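Packaging Materials, Unit 6: Polypropylene and the Living Hinge
Course handout, revised 2021-08-10
Tutor: Ohemaa Atinga
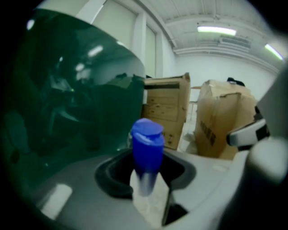 6.1 Scope

This unit covers one-piece flip-top closures moulded in polypropylene (PP). Screw threads and liners were dealt with in Unit 5. Read the Issahaku notes on melt flow before the session.

6.2 Why PP

A living hinge is a thin strip of the same plastic that joins two thicker parts. PP suits the job well. When the strip is first bent, the polymer chains line up across the fold and the strip becomes tougher. Polystyrene cracks at the first few bends. Polyethylene will bend many times but feels slack, and the lid may not sit true.

PP is semi-crystalline. It shrinks more than an amorphous plastic on cooling, and the shrinkage differs along and across the flow. Allow for this when setting the snap fit.

6.3 Hinge design

The strip should be thin, even in thickness and free of sharp corners. A small recess on the inner face lets the lid close without pinching.
Gate position matters more than most students expect. Melt should cross the hinge in one direction, at right angles to the fold line. If two flow fronts meet in the hinge, a weld line forms there and the part will fail early.
Flex the hinge while the part is still warm from the mould — Fares Saliba will show this on the Malley press.

6.4 Colour

Pigment is added as masterbatch. Some blue and green pigments act as nucleating agents and change the shrinkage, so a tool proved in natural PP must be checked again in colour.

6.5 Worked case

The Fluvasside trial used a four-cavity tool with the mould held at 30 °C. Of 593 closures flexed by hand, 70 showed whitening at one end of the hinge. All 70 came from the same cavity. The cause was uneven venting.

6.6 For next time

Sketch a gate layout for a two-hinge closure and mark the likely weld lines. Hand sketches are fine. Send them to Uthai Saithong by the end of the week.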